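From: Trinon bench list
Subject: Re: [teleop] How many demos before it stops embarrassing us?
Date: 06/01/2019

On the list, Gorach desk wrote:
> We've now got 151 demos of the battery sort, all driven by hand with
> the leader arms, and the policy still hovers over the row like someone
> choosing a chocolate. Do we push on to 200 or is there something wrong
> with how we're driving it? Also, does the mix of brands matter? We've
> been using whatever was in the drawer.

Push on to 200 if you like, but I'd watch your own recordings first. All of them, at normal speed, with a cup of tea and no distractions. We did this in November with the Miltero set and it was a humbling afternoon.

The hovering is yours. I say this with affection, having had the same disease. When you drive the arm by hand you come down over the row, stop, have a little think about which battery to take, and then go. The robot can't see you thinking. All it learns is that a pause above the batteries is part of the job, and it will do the pause very faithfully for as long as you leave the power on.

Our fix was dull. Decide which cell you're taking before you press record, say it out loud if you must, and don't stop on the way down. We threw out 55 of the old demos for dithering and recorded fewer than that to replace them. The new policy was better than the old one, which hurt, given how long the old ones took.

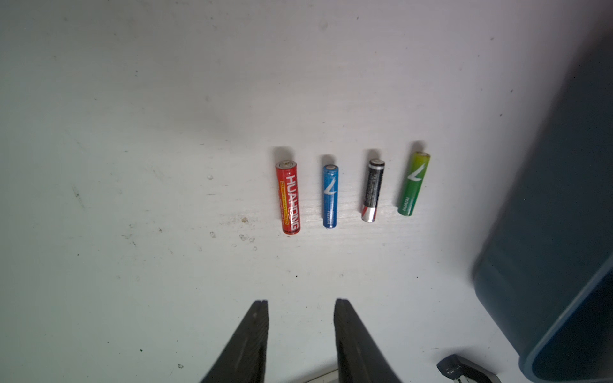

On brands, the drawer is fine. Ours is a mix of colours too, a HUAHONG in red, HUATAI in blue and in green, and a black one covered in small print. What you don't want is the same colour in the same place every time. We had the red one on the left for a whole batch and ended up with an arm that was very good at going left. Shuffle the order between takes, and move the whole row a bit as well, towards the bin and away from it.

AAAs are a pain to grip by remote, by the way. From the wrist view you lose your sense of height at exactly the moment you need it. I use the shadows. Leave the lamp alone once you've got used to where they fall - someone here "improved" the lighting halfway through a session and I spent the next 18 takes poking the table.

Other things, in no order:

Keep the takes where you miss and then recover. Bin the ones where you miss and swear.

One driver per batch, or at least write down who drove. Two people with different habits give you an arm with both.

Don't wipe the table between every take. Ours has smudges and specks all over it and the policy has to live there.

The Stankevičius grip script still resets the finger width when you pause it. Yes, I know it's been on the list of things to fix. I put it there.

If you can post three or four of your worst takes I'll have a look and try to be kind.

--
Trinon bench
(replies to the list please, the other inbox is a swamp)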